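From: Kwaku Boateng
To: Druverley Residents list
Subject: Re: [druverley-residents] Fire station move, what do we know?

Hello all,

Thank you for this, and thank you as well to the several people who rang me or caught me outside the chemist instead of writing to the list. I have tried to put everything together in one message, so it has come out rather long. Put the kettle on first.

Mrs Ó Gríofa wrote:

> I have lived on Stinder Lane for 24 years and I can see the
> fire station tower from my back bedroom, so I admit I have a
> soft spot for it. But I would like somebody to tell me plainly
> what is going on. One neighbour says it is closing, another
> says it is moving to the Plotis site by the bypass, and my
> son-in-law says it is only being painted.
>
> If it is moving, how long will an engine take to reach the
> lanes at this end? We have a lot of older people on their own
> here and two thatched roofs. And what will become of the old
> building? I should hate to see it go for flats with the tower
> knocked down.
>
> Also, does anyone know whether the siren test will carry on?
> The dog has got used to it.

Taking these in order, more or less.

The station is not closing. I went to the drop-in at the library in November and had a good long talk with the station officer, who was very patient with me and my list. The plan is to build a new station on the Plotis site, next to where the tyre place used to be, and to keep the present one working until the new one is ready to take over. There will be no gap between the two. I asked that twice, in two different ways, and got the same answer both times.

The reason for moving is mostly the size of the doors. The bays at the old station were built for much smaller engines, and the present ones go in with so little room to spare that a crew member has to stand and watch the mirrors. They can't take a modern pumping appliance at all. There is also nowhere decent for the crew to wash and change after a fire, and they now want dirty kit kept well apart from the places where people eat and rest. When you hear it put like that it is hard to argue with, fond as I am of the old place. I was taken round it as a boy, and allowed to wear the helmet, and I don't suppose I have ever quite got over it.

Now, the times, which I think is what worries most of us. At present the engine takes about 8 minutes to reach the bottom of Stinder Lane from the moment the call comes in. From the Plotis site they expect 9. That includes the crew getting to the station, as ours are on call and come in from home or work, and several of them live on the bypass side, so they would be getting there sooner than they do now. For the new estate and the farms beyond it the time comes down by a good deal more than that. I am only passing on what I was told, and I would like to see it written down, with the school run taken into account. The level crossing doesn't come into it from the new site, which I had not thought of until it was pointed out to me.
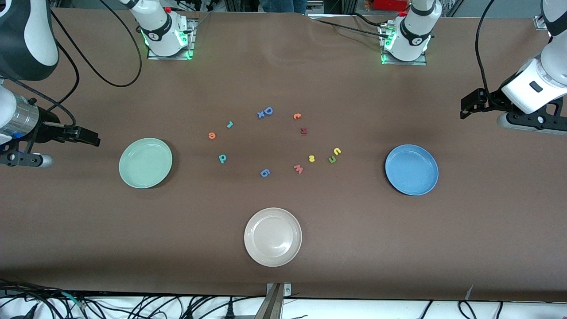 I did raise the thatched roofs. The officer knew both of them, down to which one has the awkward gate, and said that with thatch they would send for a second engine from the next town straight away in any case. She also said that anybody with a thatched roof, or anybody at all over a certain age or living alone, can ask for a home safety visit. They come and look at your smoke alarms, fit new ones if you need them, and talk through how you would get out at night. There is no charge. My mother had one last year and enjoyed it enormously, and they found that the alarm on her landing had no battery in it, which had been my job. If anyone would like a visit and doesn't fancy ringing up, tell me and I will gladly do it for you.

On the old building, I am afraid the answer is that it has not been settled. It belongs to the fire authority, who will need to sell it or let it to help pay for the new one. It isn't listed. The drill tower is the part everyone asks about, and they get no use out of it for hoses these days, though they do still train on it. There will be a new training tower at Plotis, a steel one, so I don't think we can hope they will want to hang on to ours. What we can do is ask for it to be put on the council's local list of buildings worth keeping. That would not save it outright, but it would have to be weighed up when any planning application came in. I have the form. It wants some history and a few old photographs, and if any of you have pictures of the station, particularly with the original folding doors, I would be so pleased to borrow them. I will scan them and bring them straight back.

A few of you have suggested it could be a community room or a little museum. I would love that, and I would be the first through the door, but we should be honest with ourselves about who would mend the roof. Perhaps that is a separate conversation, and one for a meeting. The village hall has the small room free most evenings after seven if someone would like to take it on.

The siren, Mrs Ó Gríofa, I had to go back and ask about. The crew are called out by pagers and have been for years. The siren is tested out of habit and because people like it. It won't be moving to the new site. Whether it stays on the old roof depends on whoever has the building next. I am sorry for the dog.

A couple of other things came up at the drop-in that may be of use.

The traffic lights. There will be a set outside the new station which turn red for everybody else when an engine is coming out. The rest of the time they stay green, so they should not make the queue at the roundabout any worse.

The lights at night. The yard lamps will be on low unless there is a shout, and will point downwards. The people in the bungalows opposite asked for a row of trees as well and have been promised one, though I noticed the trees on the drawing were a great deal bigger than any tree I have ever seen planted.

Recruiting. They have 13 on the crew and would like more, especially people who are about in the daytime. You need to live or work within five minutes of the station, and with the move that takes in a good many streets that have never counted before. There is proper training and you are paid for it. If you have grown-up children at home wondering what to do with themselves, do mention it. Women very much wanted too; the officer was firm that I should say so.

The drawings are still up in the library, on the boards behind the large print books, and there is a box for comments. You can also write to the planning office, and I would encourage you to, even if it is just to say you are in favour, as they mostly hear from people who are cross. Please do put down the road you live in. If you are going to ask about the response times, ask for the figures for your own end of the village, and then perhaps share the reply on here so that we can all see it.

I am going to ask whether the station officer would come and talk to us in the new year. She seemed willing, provided she can leave in a hurry if the pager goes. If you have questions you would like me to send her beforehand, let me have them by reply, or put a note through my door if that is easier. I will go through them and try not to ask her the same thing six times.

And your son-in-law is quite right, by the way. It is being painted as well. The front doors are being done before the frosts, in the same red.

With warm wishes to everyone,

Kwaku

--
Kwaku Boateng
Druverley Residents
To leave this list, send a message with the word "unsubscribe" in the subject line.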